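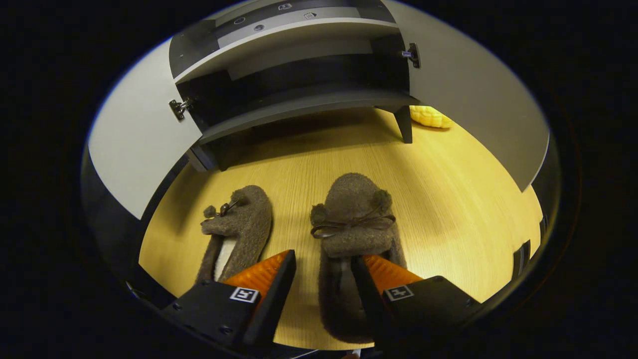

Home Services About us Prices Contact

We use cookies to remember your settings. Accept Decline

About Duggan

Most companies that sell home organizing will tell you that a tidy hallway can change your life. We have our doubts. We have worked in 400 homes and have yet to meet a person who was changed by a shelf.

Duggan was started by Nerea Iglesias and Ivan Hladun, who met while working for a bigger firm and got tired of the sales script. The script said every customer needed a full plan, a label maker and a follow-up visit in spring. Nerea kept asking who had checked that. She never got much of an answer, so she left, and Ivan followed in April.

We do entryways, closets and small bedrooms. We don't do garages. We charge by the hour and we bring no products with us, which some customers find odd. If you want bins, buy them after we leave, when you know whether you need any. In our experience a lot of storage gets bought to hold other storage.

You may have read that clutter raises stress, ruins sleep and costs the average family so many hours a year. Maybe it does. We have looked for where those hour counts come from and mostly found other organizing companies quoting each other -- so you won't see them on our site.

Yolanda Salcedo takes the bookings and will ask you what bothers you about the room. If the answer is "my sister says it's a mess," she may suggest you wait a month. Petrică Pîrvu does the heavier jobs, and he can fix a sticking door or a loose hinge while he is there.

There are nine of us now. We have turned down two offers to sell a Duggan "method" as a course. There isn't a method, just a few hours of moving things around with you in the room.

To book, call before noon or use the contact page.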